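4.2 Collecting demonstrations in the curtained booth

What surprised us most in this part of the work was how much the surroundings mattered. Our first kitchen recordings were made in the open lab, and the policies trained on them were lovely to watch until someone moved a chair! We therefore built a small booth from dark cloth and repeated the whole collection inside it, keeping the Clondeo recording software and the task list from Section 3 unchanged.

Each demonstration is recorded with handheld grippers, with no robot arm present, so one person can work through a great many attempts in a morning. Figure 3 gives a wrist view from the booth, with the cooktop and a bowl of beans on the table between the fingers. The square markers on the fingers let us recover the gripper opening at every time step, and the wide lens keeps plenty of the backdrop in sight, lettering included. We were delighted by how well the tracker coped with this. Large, bright shapes on plain black cloth gave it something steady to hold on to, even when a hand passed close to the lens.

In total we kept 1623 demonstrations across 14 tasks. Recordings were dropped if the Barano tracker lost its position for more than 3 seconds, or if a finger marker was hidden at the moment of grasping. We trained with a batch size of 64 and left every other setting as it was for the open-lab policies, so that the two collections could be compared fairly.

The pouring and scooping tasks gained the most, and these were the ones we had nearly given up on in February.

Figure 3. Wrist view during collection in the booth. 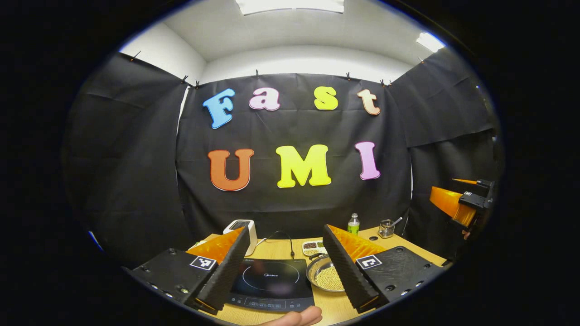

Stirring gained less. The Overgaard baseline already does well there, and we suspect that what remains is a matter of contact force, a quantity our grippers do not record. We return to this in Section 5.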